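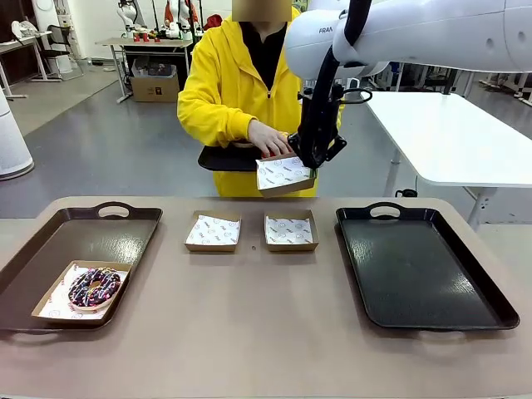 Fig. 1. Left tray with a sprinkled doughnut in its lined paper tray. Two lined paper trays wait between the serving trays.

3. Laying out the doughnut counter

This section covers the table only. Glazes, holding times and the register are in other sections, and the allergen sheet is on page 116. It was rewritten in June by Qiuyue Qiu after the Walau counter had run from the old version for a season. A good part of the old version was wishful thinking and has been taken out.

What you need

Two black serving trays with cutout handles
Paper food trays, small
Printed liners (the Gornonen carton says 1000; we have never had a reason to believe a carton)
Tongs
A damp cloth and a dry cloth

Setting the table

1. Wipe the whole table and dry it. Small dark specks hide well on a tan top until you put something pale beside them, so look at it from a low angle too.

2. Put the two serving trays down with a gap between them. The gap must take two paper trays side by side with room for your fingers. The old guide gave a measurement for this. It suited one table at one shop, so ignore it and use the paper trays themselves to set the distance.

3. Wipe the serving trays last. A glossy black surface shows every fingerprint, and the "streak-free" spray that came with the Skunen starter pack left more streaks than plain water did. Use water.

4. Line the paper trays before any doughnuts come out. Press one liner into each tray with the printed side up and let the corners stand above the rim.

Note: You will be told that the corners have to be folded flat. We tried it. It takes longer, and the corners come back up anyway.

5. Stand the lined trays in the gap. Two is enough for a quiet hour. For a rush, set out four in a square, as in Fig. 2, and top up from the back.

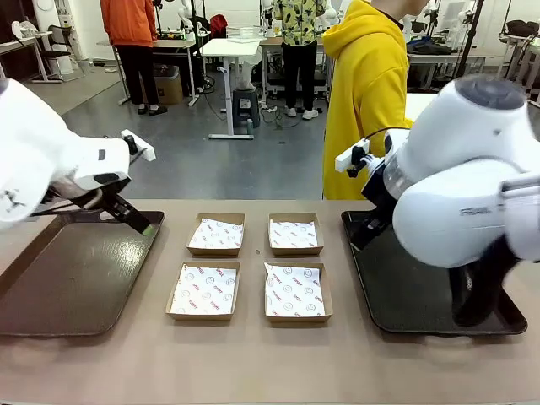

Fig. 2. Four lined boxes set two by two between the serving trays.

6. Check the liners once more. If one has slid so that bare cardboard shows inside, pull it straight now. Glaze goes into cardboard quickly.

Filling and serving

7. Take one lined paper tray and set it on a serving tray. Put the doughnut in with tongs, topping up. One doughnut per paper tray. Two will fit if you push, and then neither has much topping left.

8. Leave the other serving tray clear for the next order. Do not park tongs or cloths on it.

9. Hand the paper tray over by its sides. If the customer has brought a serving tray up against their body to carry things on, let them take the paper tray from you and place it themselves.

Caution: Do not lift a serving tray by one handle, loaded or otherwise. The Han catalog calls these trays "one-hand ready." Xiuying Jiang tested that claim with a full load of chocolate glazed and does not recommend it.

Caution: Sprinkles travel. Brush the gap between orders, or they end up under the next liner and the tray rocks.

Note: Stacking lined paper trays to save time is allowed, but no more than 3 high – past that the bottom liners crease and stick. If you have seen it done higher somewhere else, ask to see the bottom one.

Closing the table: see section 4. Liners that have been set out but not used may go back in the carton only if

they are dry and free of sprinkles.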